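Progress report to Zorley, simulation work package
2019-08-30

Household runs in the Ukar simulator continued through the period. Of the 40 planned, 34 were completed. Six were stopped by the fault first logged in June.
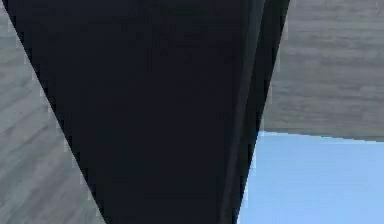
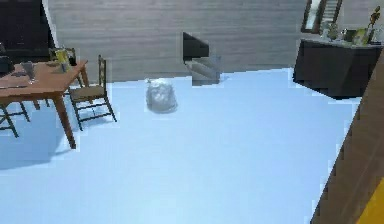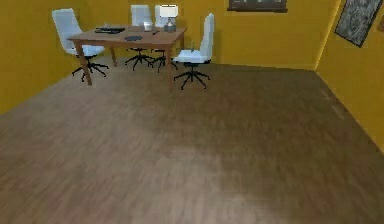 Rendered views from the Ukar rooms.

The fault is in the collision check supplied by Csonka. Under load it skips some 12 steps, and the arm's planned path is then passed as clear when it is not. No hardware was connected. Sisance has been told not to load these paths on the real arm. A fix is being tested and the six runs will be repeated.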